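How to Set Up a Snack Bin That Works for You

I love a good snack, and I'm not giving them up! What I gave up a while back was eating straight out of the bag while standing at the counter. A snack bin fixed that for me, and it takes 20 minutes a week to put together.

Start by emptying the snack shelf. Everything comes out, even the crackers hiding behind the rice. Read the label on each package and look at two lines: the serving size and the calories per serving. My favorite trail mix lists 160 calories, which sounded great until I saw that the bag held several servings (I had been eating the whole thing).

Next, get out a measuring cup and some small containers with lids. Measure one serving into each container and write the calories on a piece of tape on the lid. Do this after a meal, when you're less likely to nibble as you go.
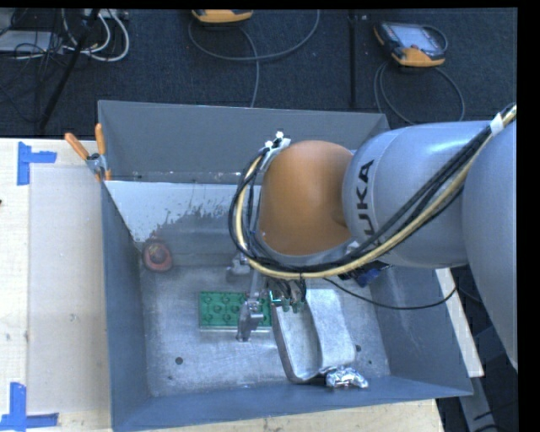
Now pick the bin itself. Mine is an old baking pan, and any box you can see into will do. I like one that's wide open at the top, like the gray metal bin under the KUKA arm, with only a small number of things on the bottom. A deep basket crammed full makes me dig, and when I dig I come up with two or three packs instead of one – every single time!

Put 3 snacks in the bin for each day and mix them up. I go for something crunchy, some fruit, and a little protein such as a boiled egg or string cheese. Anything that needs to stay cold goes in a second bin in the fridge.

My friend Thandeka Mahlangu keeps hers at eye level and puts the cookies on the top shelf, where she needs a step stool. I tried it in August and loved it. Refill your bin the night before you shop, so you know what to put on the list.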